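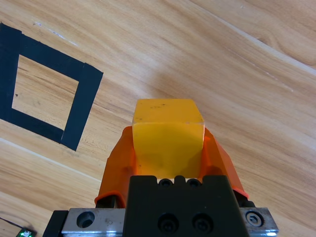 ## Call for participants: gripper fault study at Ziterura

We are looking for people who want to help us understand a fault in our small table robot. The task is simple. The robot must take a yellow block and put it inside a square of black tape. In January we made 600 runs of this task, and in 40 of them the fingers opened too early, while the arm was still moving. No person was hurt, but one block flew to the floor and one finger got a crack. After this we stopped all runs without a person beside the table.

We still do not know the cause. The log shows no open command at these moments. Gladys Cáceres thinks it is the cable to the gripper motor, and Remo Zürcher suspects the software from Rorlow that we installed before the new year. We want to test both ideas. 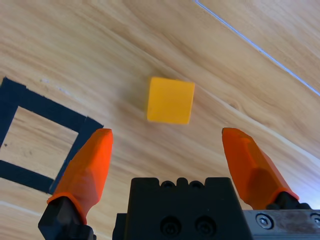
*Yellow block ahead of the open fingers, tape square at left.*

### What you will do

- Watch the robot in sessions of 30 minutes, with a hand near the stop button.
- Write down each run on the paper sheet, also the good ones.
- Press stop when the fingers open at the wrong place. Do not reach for the block before the arm is switched off.

### Who can take part

You must be 18 or older and able to read safety instructions in English. Experience with robots is welcome but we do not require it. Safety glasses are given by us, and long hair must be tied back.

### Practical points

The sessions take place in our laboratory in Urquijo, between 9 a.m. and 4 p.m. Each person can do up to four sessions. We pay for every completed session, also if the fault does not appear, and we refund the bus ticket from Firham.

To apply, please write a short message to Gladys Cáceres at the Ziterura front desk and tell us which hours are possible for you.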